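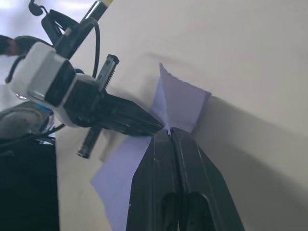
Can I reuse a stamp that the post office forgot to cancel?

Royal Mail counts it as used once it has been through the post, postmark or not, so peeling it off and sticking it on another letter is against the rules. People do it anyway, but the person at the other end may be asked to pay the difference.

Asked Oct 28, 2020 in Letters, Post & Parcels

More detail from the asker: I've inherited a biscuit tin of stamps on torn corners of envelope from my uncle, who saved everything except money. Maybe one in three has no postmark. I'm not planning a life of crime, I'd just like to know what they're good for and how you get them off the paper without ruining them. Some of the envelopes are coloured, if that makes a difference.

3 answers

Valdir Assunção
Accepted answer

The colour makes a great deal of difference. Coloured paper bleeds, and it bleeds into whatever is sharing the bowl with it. I soaked a batch in June with one red Christmas envelope in among the white and ended up with 16 pink stamps, which no catalogue recognises.

Sort by paper first. Plain white can go in together in a bowl of lukewarm water, face up, until the stamps slide off without help. If you have to pull, they aren't ready. Coloured pieces go in one at a time, in cold water, and you change the water after each. Then lay them face down on kitchen paper and put them under something heavy once they've stopped dripping. I use volume 2 of the Coutinho encyclopaedia, the only use anyone has found for it.

Most modern self-adhesives won't soak off whatever you do. Trim the paper neatly round them and leave it on. Collectors are used to this.

As for the unmarked ones, they go in the album as used without gum, worth less than mint and often less than a nice clean postmark. I had almost 800 loose ones looked at by the dealer in Gondmont and he offered me £9 for the lot. I took it — the tin was worth more.

comment: Does the dealer take them still on paper?
comment: By weight, yes. He calls it kiloware and pays accordingly. — Valdir

Duremero

Just steam them over the kettle, takes seconds. Works on everything.

comment: It curls them up like crisps and you'll scald your thumb. Please don't.
comment: never had a problem
comment: With the stamps or the thumb?

Pesier

Plenty of charities collect used stamps, any condition, as long as you leave a bit of envelope round the edge. Ask in your local charity shops before posting a big box of them somewhere, as the postage can come to more than the stamps will raise. And no, you can't use the stamps on the box.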